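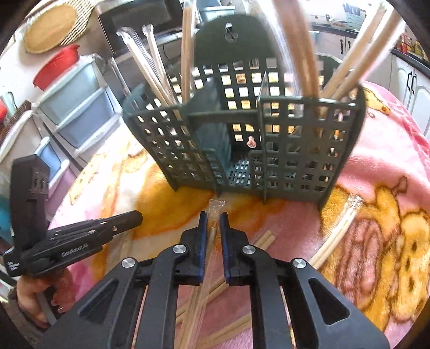
Obi utensil basket, dark green, with wrapped chopsticks

Obi Utensil Basket
Sold by Dakico

A plastic basket for chopsticks and other long utensils. The walls are an open grid. Two dividers split the inside into left, middle and right sections, so wrapped pairs can be kept apart from loose spoons or forks.

The back panel is solid, rounded at the top, and has a keyhole-shaped hole for hanging. Use a screw with a head that fits the wide part of the hole, then let the basket drop into place. It also stands on a counter or shelf without any mounting.

The middle section has a low cutout at the front and a slotted floor. Crumbs and bits of torn wrapper can be shaken out through the slots – turn the basket over the sink once it is empty.

Care: hand wash with dish soap. Do not put it near a stove burner.

Item number: 231
Color: dark green
Material: plastic
Carton quantity: 2
Chopsticks are not included.

Individually wrapped wooden chopsticks are listed separately under Bondness, in cartons of 1,000 or 3,000 pairs. The next delivery of the larger carton is due in January.

For restaurant orders, write to Myung-ja Cho at the Dakico order desk.

Page updated November 19, 2020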